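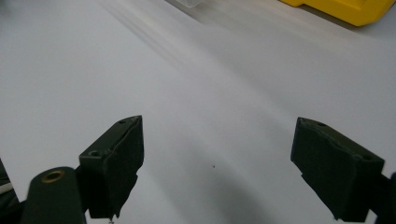
Halvorsen Hand Teaching Gripper
Item 3738

Teaching a robot to put the lid on a jar used to mean writing down everything your hands know about jars. Your hands know a great deal and have never been good at paperwork. With the Halvorsen you pick up the gripper, put the lid on the jar yourself, and do it again until the robot has something to go on.

The tool is held in one hand and has two fingers that open and close with a squeeze of the trigger. A camera on the body looks out past the fingertips, so what gets recorded is what the gripper sees, along with how it moved and how wide the fingers were. The same fingers fit the Trendmont wrist mount. Buy the wrist set with the hand set if you can. A robot that learned with one pair of fingers and works with another will behave like a person wearing somebody else's glasses.

Fingers
Two blocky, matte fingers in a green so dark that half our customers order it as black. We no longer correct them. Small round holes on the top faces take the optional fingertip guards. The inner faces are meant to get scruffy with use, and a ragged edge won't spoil a recording. Replace the pair when one side grips noticeably worse than the other. Please don't replace just one. You will be tempted, and we do sell them only in pairs for this reason.

Recording
Short press to start, short press to stop, long press to throw away the take. You will use the long press more than you expect, mostly in the first hour. The hand set stores up to 88 minutes before it wants to be unloaded, and runs for longer than that on a charge, so storage will stop you before the battery does. Files go to the Dralska desktop program over the supplied cable. There is no wireless version. We built one and it was very good at losing the last four seconds.

Getting decent demonstrations
Start with the fingers open and clear of everything, over a plain surface if you have one. Move at the speed you'd like the robot to move. Most people go too fast, then hear this advice and go so slowly that the robot learns to hesitate. Shift your objects between takes, or you'll end up with a robot that can pick up a cup in exactly one spot. Fumbles that you recover from are worth keeping – fumbles that end on the floor are what the long press is for.

How many takes you need depends on the job. Our test bench got a usable cup-to-shelf routine from 53. Folding a dish towel took roughly 2000, and we still wouldn't let it near the good towels.

In the box
Hand set with fingers fitted
Spare finger pair
Charging dock
Data cable
Hex key (you will lose it; any 2.5 mm key fits)
Printed guide, which covers calibration and is shorter than this page

Remote control
If your robot is somewhere you'd prefer not to stand, the hand set also works as a controller through the Brorum base station, sold separately. Expect a slight lag. Left-handed users can swap the trigger side in settings.

Wrist sets ship separately from hand sets and usually arrive first.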